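Right, the great knitwear sort-out has begun and I'm going to bore you all with it. Thread!

The plan: every jumper I own comes out, gets looked at properly, gets folded the way Lụa Tô taught me, and either goes back in the drawer or goes in the bag for Khoa. No "maybe" pile. The maybe pile is how I ended up like this.

Doing it on the bed, which is the best folding surface in the house by miles. I used to do it on my knees on the carpet like a fool. You want something flat at hip height that you can walk round.

First up, an old favourite. Lay it out with the neck pointing away from you, smooth from the middle outwards, THEN start the fold. I always want to skip the smoothing and I always regret it by the sleeves.
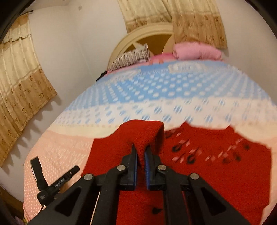 The red one, on the bed and being folded.

Staying, obviously. I love a proper deep red and I will wear it from October until someone makes me stop.

A few people asked about the Lụa method so: one side in to the middle, sleeve back down along itself, same on the other side, then up from the hem in thirds. You get a fat little parcel that stands up on its own in a drawer. It's so satisfying!

Also please don't hang your knits. I lost a gorgeous green cardigan to a hanger — shoulders like a pair of door knobs — and I still think about it.

Teodor Pietrzak replies that he rolls his. Teodor, I respect you, but rolled jumpers make my drawer look like a tin of sausages. Each to their own.

Now the tricky lot. Anything with holes in the pattern needs gentler handling, and these are the ones I really look forward to because the colours are such a treat.

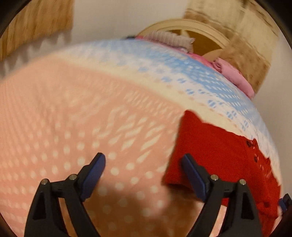

My rule with openwork is to scoop it up from underneath with a flat hand and never pull at one spot. Rings off too. I caught a thread on mine once and spent a whole evening with a crochet hook easing it back through.

And fold it looser than you think. Fewer folds, bigger parcel, top of the drawer with nothing heavy on it.

Tea break. Đạt Quách wants to know if I'm doing socks next. Đạt, socks are a winter project and possibly a two-person job.

Back to it. If you've got a good trick for bobbly elbows please send it my way, I've tried the razor and the comb and I'm still not sure which I prefer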